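Brake pad cell dropping parts - grip force or fingers?
Forum: Workshop automation > Handling and grippers

Satus_nights
We run one pick cell for brake pads at Plitstead. Since September it has let go of a pad every 200 cycles or so. Grip force is set to 36 N and I haven't touched it. Fingers were last cleaned 700 cycles ago. This is how it holds them, tab upwards.
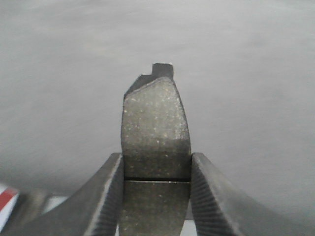
Re: Brake pad cell dropping parts
Ju-won Yeo
Clean the fingers first. Pad dust packs into the ridges and after that you are gripping on dust. Stiff dry brush, no solvent, then wipe the pads' edges too.

Deok-su Um
I don't agree. Dust would give you slip on every part, a bit at a time. I'd look at the grip height.

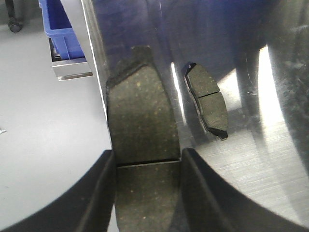
Grip height on our cell is taught from the backing plate and checked again after every finger change. Ours went 5 mm out once and we blamed the force for a week. On yours the fingers meet the pad just below the groove, and the sides get wider further down. I'd teach it lower and leave the force alone.

Satus_nights
Brushed them out this morning and a fair bit came off. Taught height not changed yet, I want to see one thing at a time. Same program, same speed, and the groove still sits just above the fingers.
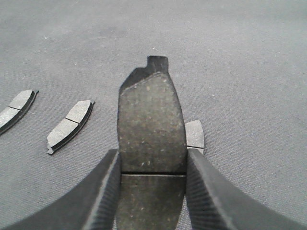
Koo
Check the finger screws while you're in there. One loose screw on our Skana cell gave the same fault, and cleaning made no difference to it.

Ju-won Yeo
Fair point on the screws. I'd still brush them every shift.

Satus_nights
Will do the screws at the next stop, then the height.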